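Huren Manipulation Study: Progress Report to the Ravari Fund
16 Jul 2019 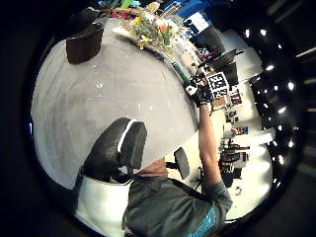
Work this period went mostly into collecting hand demonstrations and checking whether a policy trained on them carries over to the arm. The plan in our proposal called for 200 demonstrations, and we have them all. Of these, 13 had gaps in hand tracking too long to fill and were left out of training.

The tasks are short tabletop jobs: reach, grasp, lift, place. The wearer does them with a sensor glove, and hand pose is taken from printed tags on the back of the hand. We compared two ways of feeding that pose to the model. The first uses position in the room. The second uses motion relative to the last few poses. The relative version did better on 5 of the 8 tasks and was level on the others. It also held up when the table was moved between recording and testing, which the room-based version did not.

Tracking is still the weak point. When the wrist rolls far enough, the tags turn away and the pose drops out. The Zulletti filter covers short losses well. Longer ones still have to be marked by hand, and this takes more staff time than we budgeted.

Arm tests at the Gillies site started late because of a delayed power supply. They are running now. We are not asking for a change to the end date, but we would like to move the unspent travel money to labeling.

Next: finish the Gillies tests, repeat the comparison with new wearers, and send the draft methods section with the next report.

Contact the Huren project office | © 2019 Huren | Back to top
This site uses cookies. By continuing to browse you accept our use of cookies. OK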